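Preguntas frecuentes sobre el lavado, el doblado y la devolución de telas

Komwood, alquiler de manteles y telas para fiestas

¿Cómo llega la tela a mi casa?
Llega doblada en una bolsa de algodón, con una etiqueta donde está escrito el color y la medida. Le pedimos de conservar la bolsa, porque la misma sirve para la devolución.

¿Tengo que planchar antes de usarla?
Normalmente no. La tela sale planchada del taller, pero en el viaje puede tomar algún pliegue. Si esto le molesta, cuélguela la noche anterior en un lugar seco. Si prefiere la plancha, use temperatura baja y siempre por el revés.

¿Los colores fuertes destiñen?
El modelo Mabula, que tenemos en rosa fucsia, verde y azul, se lava 3 veces en nuestro taller antes del primer alquiler. A pesar de esto, no aconsejamos ponerlo mojado encima de otra tela blanca. El color también cambia mucho con la luz: el fucsia parece casi pálido donde le da la claridad y bastante más oscuro dentro de los pliegues. Muchos clientes nos escriben preocupados por este motivo y no se trata de un defecto.

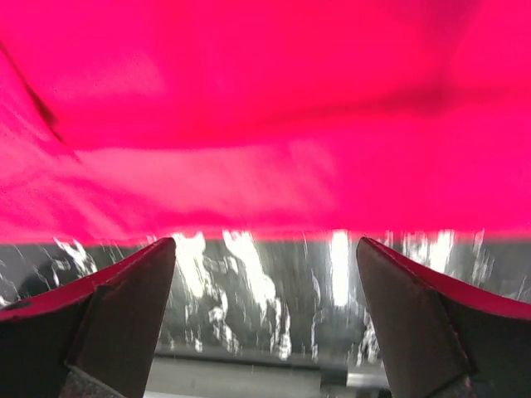 Si tiene duda entre un pliegue oscuro y una mancha verdadera, estire la tela con las dos manos cerca de una ventana. La sombra desaparece y la mancha se queda.

¿Puedo lavarla yo?
No es necesario, el lavado está incluido en el precio. Si cae vino o salsa, ponga un poco de agua fría y seque con un paño, sin frotar. No use lejía, por favor. Con lejía la tela no se puede recuperar y tenemos que cobrarla entera.

¿Cómo se dobla para devolverla?
Para las telas grandes es mejor ser dos personas. Se juntan las esquinas, se dobla a lo largo dos veces y después se enrolla sin apretar. Si está sola, puede hacerlo encima de la cama. Mi compañera Natalina Ferri dobla siempre con el revés hacia fuera y a mí me parece la manera más segura.

¿Y si la tela está todavía húmeda?
Déjela colgada hasta que se seque bien. Una tela húmeda cerrada en la bolsa toma mal olor en una sola noche.

¿Hasta qué hora se puede devolver?
En la tienda, hasta las 19 h. En febrero cerramos 2 semanas por inventario, y las devoluciones de ese período se acuerdan antes por correo.

¿Qué pasa si se rompe?
Un descosido pequeño del dobladillo lo arreglamos sin cobrar. Para un corte o una quemadura se descuenta de la fianza, que es de 51 euros por cada tela.

Para otras preguntas puede escribir a Giorgia Ferraro, atención al cliente.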